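August 9, 2019

Well, the site is moved. Mostly. I'm writing this at the kitchen table with my feet on the other chair and I don't plan on getting up again tonight unless something rings.

So, for anyone who hasn't been following along (hi Mom), I look after the website for the Tirnthorpe library and its two branches, and the old content system we were on, Fiva, has been creaking since before I got there. The editor only worked in one browser. You couldn't save a draft without it trying to show up on the live page. Every time Idalina Macedo wanted to put up the story hour schedule she had to email it to me, and I had to paste it in and strip out all the junk that came along from her word processor. We picked the new one, Fulley, last November, and I have been promising "a couple more weeks" ever since.

Today was the day. I got up at some silly hour, made a pot of coffee and started the last export before I'd even brushed my teeth. The export tool gives you one giant file with everything in it: pages, menus, users, the lot. I'd run it enough times on the test copy that I could have done it asleep, and at that hour I more or less did.

First problem was the images. Fiva keeps every picture ever uploaded in one flat folder, and if two people upload something called photo.jpg it quietly tacks a number on the end and tells no one. Fulley wants them in a proper library with a title and some alt text and all that good stuff. My script handled most of it fine, but 64 of them came through with no title at all, just a blank where the name should be, so the library screen looked like a wall of gray squares. I called Ravinder Zacharias, who wrote the first version of the script before he went off to do his master's, and he said "oh, is it the ones with accents?" and of course it was the ones with accents. All the pictures from the Bragança sister library visit, every last one. He stayed on the phone while I fixed the line (one line!!) and ran it again. I owe that man a cake.

Second problem was permissions. On the old system you were either an admin or you weren't, so everybody was an admin, including a summer intern who left two years ago. On the new one there are roles, and I'd made what I thought was a nice tidy set: writers, editors, and me. Then Melahat Toprak logged in to try it and could see the catalog pages but not edit the page about her own book club. I'd put her in the wrong group. Then I put her in the right group and she could delete the home page. I saw the little trash can icon over her shoulder when I ran in to the branch to help, and I think I made a noise. Anyway, she's an editor now with the delete button switched off, and she says she never wanted it in the first place.

Got home a bit after one and ate leftovers at the counter with the laptop open next to the stove. Terrible habit.

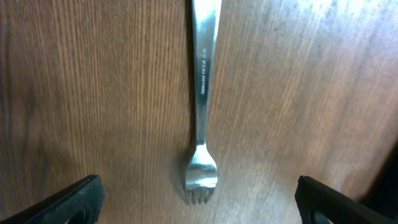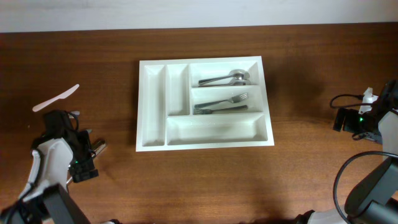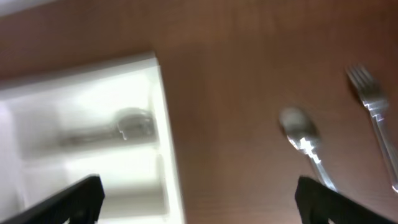

Forks, spoons and a tabletop.

The gallery block is nice, by the way. You drop things in and it sorts out the sizes on its own, and you can drag them into a different order, which on Fiva meant deleting everything and starting over. I played with it longer than I should have.

Then came the redirects, the part I'd been dreading. All the old addresses looked like page.php?id= and then a number, and people have those bookmarked, and the school links to them, and I'm told one is printed on the back of the summer reading flyer. Melahat says there are still 200 of those flyers in a box at the front desk. So every old address has to point somewhere sensible. I had a spreadsheet. I'd been so proud of this spreadsheet! And around four o'clock I found that I'd sorted one column without sorting the other, sometime last week, so the opening hours page was sending folks to a recipe for plum jam. (Why do we have a recipe for plum jam? Clementina Lobo posted it after the harvest table and it gets more visits than the catalog does.)

I did not cry. I went out and watered the tomatoes and came back and pulled the column from an older backup. It took me until dinner to check them all, clicking through each one, with the radio on. There were a few that didn't go anywhere on the old site either, so I pointed those at the search page and called it good.

Switched the domain over at seven. Then you just sit there, refreshing, while half the world sees the new one and half still gets the old one. My phone had the new site before my laptop did, and they were on the same wifi, go figure. Nuno Baptista texted me a screenshot from his place with the new header on it and a bunch of exclamation points, and I sat down on the floor for a minute.

Search is slow. I already know why, it's rebuilding its index and got to 70 percent last time I looked, but I bet I'll hear about it in the morning. The calendar is showing events an hour off, too, so that's a time zone setting somewhere. And the contact form sends me each message twice. I've got a list going on the back of an envelope.

One good thing, and then bed. At nine thirty I got an automatic email from the new system saying a draft was waiting for review. It was from Idalina. She'd logged in all by herself, written up the fall story hour, picked a picture, put in the alt text, and hit submit. I fixed one comma and published it.

Calendar first tomorrow, then the double emails.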